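July, studio notebook, mixing for the Zevar single

Started at 10 a.m. with the Rafferty vocal takes. Take 4 has the best second verse, take 6 the best chorus. Comped the two and crossfaded on the breath before "hold the line." Still a small click there, look again tomorrow.

Kick and bass were fighting. Cut the bass at 161 Hz, narrow, and put the sidechain release back to where it was on the Durov remix. Better on the small speakers, a bit thin on the big ones.

Lead synth: dropped the second layer for the first drop and brought it in for the last one. Delay on the vocal throws set to 472 ms by ear. High-pass on the reverb return at 400.

Bounced the radio edit and the extended, both at 24 bit. Dirnov has the stems except the claps, which I forgot to print. 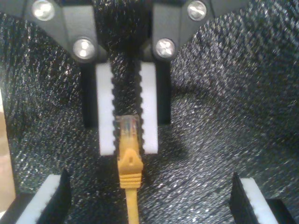 Rafferty wrote back after lunch that the chorus vocal sits too far behind the synth and the intro could lose eight bars. Vocal up 1 dB. Intro left alone until Zevar has heard it.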